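Tips > Workshop > Small screws

Search tips... Go

Keeping track of tiny screws

I've lost more little screws to my garage floor than I care to admit, so I've gotten fussy about how I set up before I take anything apart (clocks, hinges, the kids' toys, you name it). My favourite trick is a light-coloured work surface. A dark bench swallows black screws whole! An old white shelf laid across the bench does the job nicely, and mine came from the curb for free.

Next, put down a folded tea towel. Small parts stop dead on cloth instead of rolling off to live under the freezer. I like a flat weave, as terry loops grab at the threads and you end up picking fluff out with tweezers.
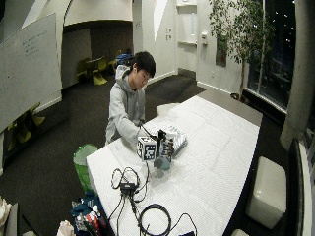
Small screws and brackets on a white table, with a striped cloth behind.

For sorting, a muffin tin beats any organizer I've bought. Start at the top left and fill the cups in the order things come off, then work backwards when you put it all together again. Long job? Stick a bit of masking tape beside each cup and write on it. My neighbour Lucian Nedelcu uses egg cartons, and we've agreed to disagree.

If one does get away on you, turn off the overhead light and lay a flashlight flat on the floor. Even a tiny screw throws a long shadow. A magnet in an old sock works too, though not on brass.

Related tips
Loosening a painted-over screw
Storing leftover paint
16 uses for a muffin tin
Sharpening garden shears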